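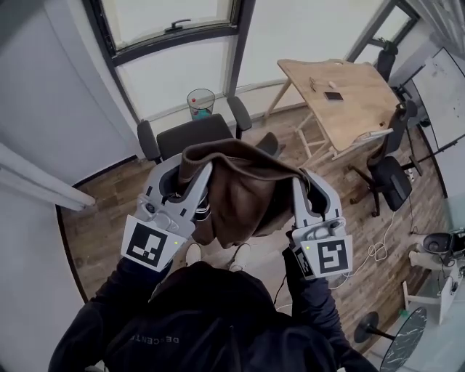 Attachment 1: brown item held up by its top edge, before folding

Ticket 382
Site: Prosutbridge
Category: Soft goods / folding and storage
Status: Reopened
Priority: Low

Reported Tuesday
The brown fabric item won't fold to the size on the Fuline storage sheet. The sheet says it should go down to a flat square that fits the Plorkico box with the lid shut. Mine comes out as a wedge, fat on one side, and the lid rides up. I've tried 5 times. I don't believe the sheet was ever tested on this cloth.

Reply from Cuadros support
Please lay the item on a flat surface, smooth it from the middle outwards and fold in half 2 times. Most customers find this solves the problem. Ticket closed.

Reopened by reporter
It doesn't solve the problem. I had smoothed it out already, as I said on the phone. Look at the attachment. The top edge is thick and goes wavy between the two held points, and the rest hangs in deep creases. The bottom edge isn't level either. Fold that in half and you've got all the thick part on one side, whatever "most customers" find.

Reply from Cuadros support
Could the item be held closer to its corners? One end looks bunched in the attachment.

Reporter
The left end is bunched, fair enough. I'll try it again with a proper corner on both sides, but I doubt it makes the edge any thinner.

Update, 6 pm
Retried with both corners squared. Creases better, wedge the same. Then I ignored the sheet and rolled it from the bottom hem up to the thick edge. It went in the box and the lid shut. I'd still like to know whether it will come out less creased than it went in, which I rather doubt.

Outstanding: Fuline to say which fabric weight the sheet was written for. Leave this open until they answer.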